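Open and Closed Storage in Small Shared Kitchens
Project report, Domestic Space module
Ritu Sengar and Harsh Bajpai

1. Introduction

The project looks at where everyday kitchen items are kept when several people share a small kitchen, and whether the kind of storage affects how often an item is put back in its place. Storage was divided into two classes. Open storage is any place where the item can be seen and taken without moving something else: hooks, racks, pegs, baskets, shelves without doors. Closed storage is any place that has to be opened first, which in the kitchens we visited meant drawers and cupboards.
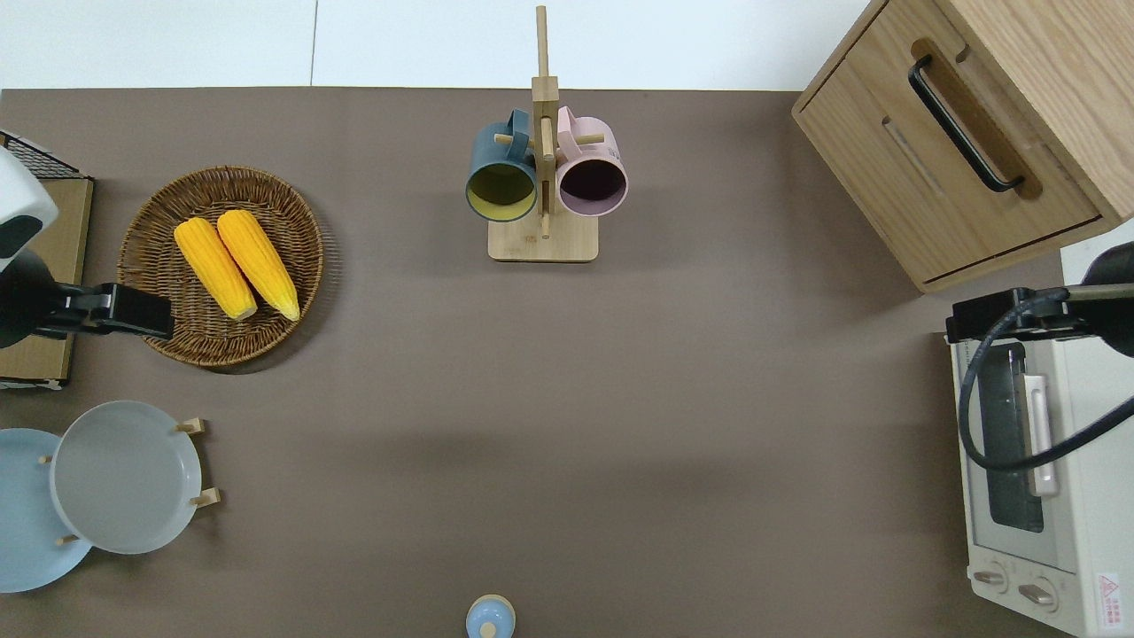 Open storage: a mug tree and a wicker basket.
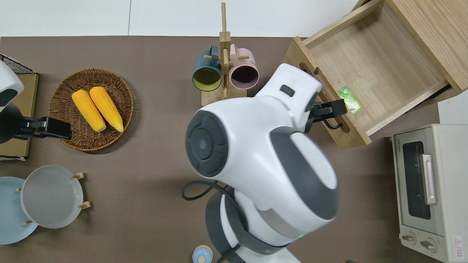
Closed storage: a drawer, open.

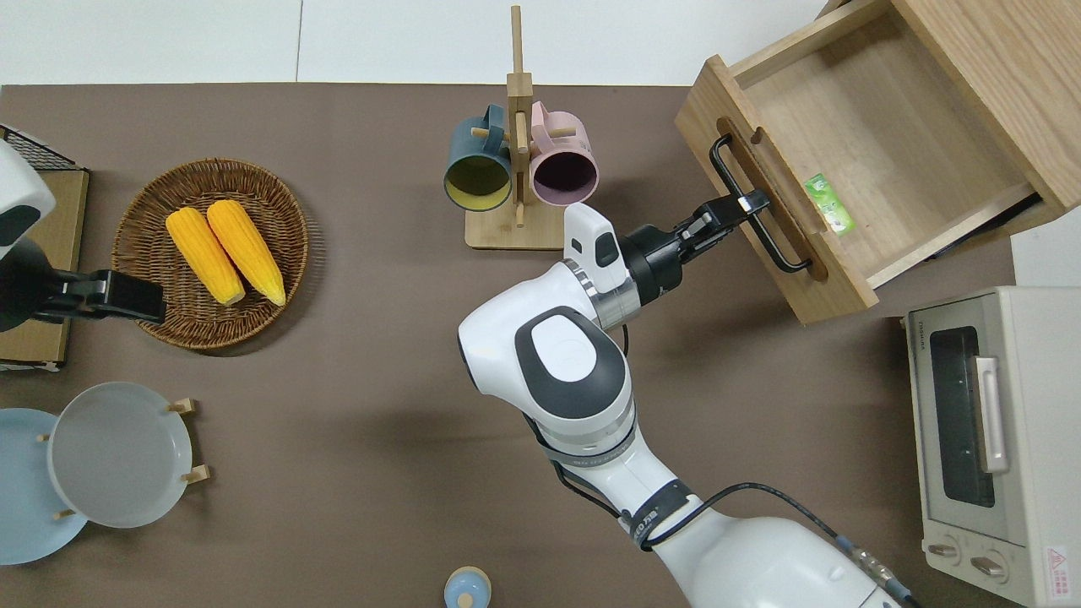

Lise Morin objected at the first review that the two classes were too coarse, and that a drawer left open all day should be counted as open storage whatever the furniture catalogue calls it. She also asked how we would treat a basket kept inside a cupboard. Both points were accepted. The rule used from then on was that the class is decided by the state of the storage at the time of the visit, and that the outermost barrier decides the class. A basket behind a closed door is closed storage. A drawer standing open at the time of the visit is recorded as open, with a mark in the notes column.

2. Previous work

There is a fair amount of writing on kitchen layout, most of it about the path between sink, cooker and cold store. It tends to assume one cook. We found much less on kitchens where the users did not choose the furniture, did not buy the items together and do not eat at the same time. The Stonard housing guide used by several landlords in the area gives minimum shelf lengths per tenant but says nothing about whether the shelf should have a door.

An earlier student report by Aarti Nishad dealt with labelling in shared refrigerators. Her method of photographing each shelf and then listing the contents later, away from the kitchen, was tried in our pilot and dropped. Items at the back could not be identified, and we could not tell a clean pan from a dirty one. Listing on the spot took longer but gave fewer gaps.

3. Method

3.1 Sample

We visited 14 shared kitchens in Skarkville. All were in rented houses or flats, and all had at least three tenants. Kitchens in halls of residence were left out, as the cleaning contract there includes clearing the worktops and would have affected the result. Tenants were reached through a notice in the library and, when that gave too few replies, through people we already knew. The sample is therefore not random.

3.2 Recording

Each kitchen was visited twice. On the first visit we listed the items in agreed categories (mugs, plates, bowls, pans, cutting boards, cooking utensils, dry food containers, loose vegetables and fruit) and asked the tenants where each one belonged. The answer was written down as the home position. If tenants disagreed, the item was marked as having no home position and taken out of the main count. Cutlery was left out altogether after the pilot, because single forks could not be followed from one visit to the next.

The second visit took place 10 days later, between seven and eight in the evening. Each item was looked for and given one of four results: in its home position, in another storage place, on a work surface or in the sink, or not found. Items being used at the time of the visit were checked again before we left.

In total 408 items had an agreed home position and were followed through both visits.

3.3 Measurements of the furniture

For every storage place we noted the height above the floor, the depth, whether it could be reached with one hand while standing at the sink, and for drawers the type of handle. Handle types were bar, knob, slot and none. Some fronts had both a bar and a slot, and these were entered as bar. Drawers that stuck were noted as such, but we had no instrument for measuring the pull force and the note is a judgement by one person (Sengar) throughout.

4. Results

4.1 Main comparison

Items with an open home position were found in that position more often than items with a closed one. The difference was in the same direction in 11 of the kitchens. In the remaining three there was either no difference or a small one the other way. One of these three had a dishwasher, and the tenants emptied it straight into the cupboard above, so that mugs and plates were handled in batches.

The effect was strongest for mugs. Mugs kept on pegs, hooks or a mug tree were nearly always back in place or in use. Mugs kept in cupboards were often on the draining board, and several tenants described the draining board as the real place for them, although they had named the cupboard on the first visit. This is a weakness in the idea of a home position, and we come back to it in section 5.

Pans showed almost no difference between classes. They were in the sink or on the cooker in both cases.

4.2 Loose food

Vegetables and fruit are not put back in the way that a mug is, and the count for this category needs to be read differently. What we could compare was whether newly bought goods went to the named place. Where a basket or bowl stood on the worktop or table, they did. Where the named place was a drawer or a low cupboard, the goods were often left in the shopping bag, on the floor or hanging from a door handle. Onions were the main exception and were kept in the dark in most kitchens by agreement.

4.3 Furniture

Depth mattered more than height. Deep drawers collected items that no tenant claimed, and these had to be left out for lack of a home position. Handle type showed no pattern we would defend with a sample of this size. Sticking drawers were left partly open more often than the rest, which under the rule in the introduction moved some of them from the closed class to the open one. Running the comparison again with these drawers put back in the closed class made the difference between classes slightly smaller and did not change its direction.

5. Discussion and limits

The two visits give two points only. An item in its home position on both visits may have spent the days between on a windowsill. A diary kept by tenants was considered and rejected at the planning stage as too much to ask in return for nothing.

Asking about home positions may also have changed them. In two kitchens the tenants told us that our question had started a discussion, and in one of these a shelf had been rearranged by the second visit. We kept both kitchens in the count. Brijesh Thakur, reading the draft, suggested a control group visited only once, with the home position asked for at the end. This would be the first change if the work were repeated.

Open storage has costs that we did not measure, mainly grease and dust near the cooker and the loss of worktop. A stand or basket takes up surface that the cupboard above does not. In the smallest kitchens there was no free surface at all, and the result cannot be read as advice for them.

The recording sheets and category list are held in the module archive under Plasach, with addresses removed.

Comments (4)

Aarti Nishad
Agree about the photographs. We lost most of one fridge shelf behind a cauliflower. Did you try listing first and taking the photo afterwards, just as a check?

Harsh Bajpai
In the pilot, yes, in one kitchen. It doubled the time and settled one disputed saucepan, so we stopped.

Brijesh Thakur
Section 4.3 should give the number of sticking drawers that changed class. "Some of them" is not enough to judge the second comparison.

Ritu Sengar
Fair. The figures are in the sheets and I will add a table to the next version.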